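Automation came to our laundry sideways

So the folding line at Skornwood finally went live, and I've been promising to write something about it for ages. I work for a linen service in Nodton. We wash and fold for small hotels, plus a whole lot of work uniforms, and until December every piece of it went through somebody's hands at least twice.

Now the sheets go through the Mavano (that's the big folder, and yes, it's as loud as they warned us). It does 187 sheets in the time it used to take me to get my sleeves rolled up, or that's how it feels! I lost my old spot at the long table, where I could talk to Dolan all shift, and I miss that more than I thought I would. He's over on the loading end now and we wave.

The odd stuff is still ours, though. Tunics, aprons, anything that comes out of the dryer in a ball. A sheet has corners you can find. A dark shirt in a heap is just a heap, and you have to pinch a bit, lift it and see what comes up with it. I've done that for years without once thinking of it as a skill, and now it's in the training notes.

Pay went up a little, hours went down from 47 to 43, and my back is a lot happier. My wallet is still making up its mind. They've asked me to learn the fault screen next, so I've got 30 pages of manual on the kitchen table and a highlighter that's already running dry.

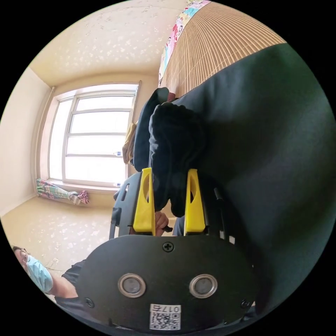

Senan Ó Néill
Linen finisher and occasional blogger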